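Drarnell server merge - what happens to guild halls?
Forum: Jurnska Online > General Discussion

hasikminer
Posted 7:42 PM
The patch notes for September say Drarnell and Lahtinen are getting merged, but they only mention characters and the auction house. Our guild has a level 8 hall on Drarnell. Does it move with us or do we have to pack it up first?

pellwort
Posted 7:58 PM
Halls move. They did the same thing with Hasik last year and ours came over fine. Two display cases were empty but support put the items back.

T_Lo
Posted 8:10 PM
They move if your guild name isn't taken on the other server. If it is, the guild with fewer members gets a rename token and the hall goes into storage until you use it. I was in the smaller guild when Hasik closed. It sat in storage for nine days.

hasikminer
Posted 8:15 PM
We have 44 members and there is a guild with our exact name on Lahtinen. It has 217.

T_Lo
Posted 8:19 PM
Then you're getting the token. Take your crafting materials out before the Sunday maintenance. You can't get at the hall bank while it's in storage.

orebarge
Posted 8:33 PM
I don't agree with moving everything out. Personal banks cap at 230 slots and most people are close to that already. You'd end up mailing stacks to alts, and mail gets wiped in a merge. Leave it in the hall and wait.

T_Lo
Posted 8:41 PM
Mail didn't get wiped for Hasik. Unread mail came across. Only expired auctions were lost.

orebarge
Posted 8:44 PM
Mine got wiped. I had 1,359 iron bars in the mail and never saw them again.

pellwort
Posted 8:52 PM
Were they older than 30 days? Mail that old deletes itself anyway, merge or no merge.

orebarge
Posted 8:55 PM
Some of it maybe. Not all of it.

Santeri Miettinen
Posted 9:20 PM
Guild leader on Lahtinen here, not the one with your name. We asked support about this last week. The answer was that halls and hall banks are copied over as they are, and mail is copied if it's under 30 days old. They would not say how long storage lasts this time. I'd move whatever you need for the first week and leave the rest.

hasikminer
Posted 9:31 PM
Thanks, that sounds reasonable. I'll pull out the potions and repair kits and leave the ore where it is. Has anyone tried just asking the bigger guild if we can join them?

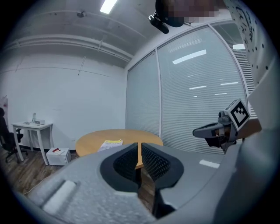 Black pads and gray housing, from above

pellwort
Posted 9:47 PM
You could, but you'd lose the hall. A guild can only own one - the smaller one gets sold back at half price.

hasikminer
Posted 9:50 PM
No thanks then. We'll pick a new name.

T_Lo
Posted 10:02 PM
Pick it before the maintenance and check it on both servers. The token only gives you one try, and if the name is taken you have to open a ticket.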